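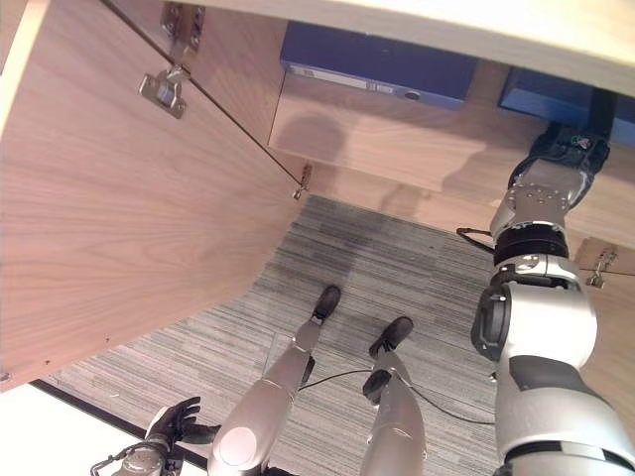 ## 4. Retention of Paper Records in Small Offices

### 4.1 Sample and procedure

The survey covered 218 offices in the Drurketberg district, all with fewer than 34 employees. Each office was asked to list the classes of paper record it still kept on site, the place where each class was stored, and the date on which the class was last consulted. Visits took place in February. Offices that shared a storage room with another tenant were treated as one unit if they also shared an index, and as separate units otherwise.

Records were coded into 6 classes: contracts, invoices, personnel files, correspondence, technical drawings, and a residual class. The residual class proved larger than the pilot had suggested. It held mostly equipment manuals, expired insurance papers and printed copies of e-mail. Coders were told not to split a binder between classes; a binder with mixed contents was assigned to the class of its first ten sheets. This rule favors contracts, which tend to be filed at the front.

### 4.2 Storage location
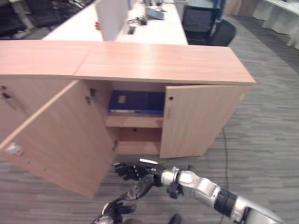

Closed storage was more common than open shelving in every class except technical drawings. The pattern held after offices with a legal duty to lock personnel files were removed. Respondents gave two main grounds for closed storage – dust and appearance – and seldom mentioned access control. Low cabinets were used for records consulted less than once a month, while binders in weekly use were kept within reach of a desk, often on the desk itself.

Location was a weak guide to retention period. Invoices past their legal term were found beside current ones in both the Skandel and the Zollero subsamples. In the Skandel subsample the expired material was usually marked as such on the spine. In the Zollero subsample it was not, and staff had to open the binder to find out.

### 4.3 Labeling

A total of 1237 binders were checked for a spine label. A label was scored as complete if it gave both a class and a year, and as partial if it gave only one of these. Handwritten and printed labels were scored alike. The Pretorius scheme, which adds a disposal date, was scored as complete whether or not the date had passed.
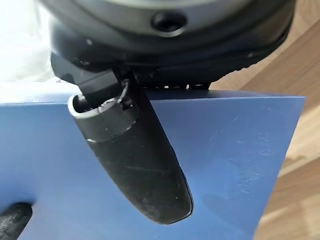
**Figure 3.** Black handle-like object held against a blue surface.

Partial labels were the main source of disagreement between coders. Most of these cases involved a number that could be read either as a year or as a serial number. Where the contents did not settle the matter, the label was scored as partial and the binder was kept in the sample. Missing labels caused less trouble – the coder opened the binder and applied the rule in Section 4.1. Binders with no label and no contents were excluded from the analysis of retention but remain in the storage totals.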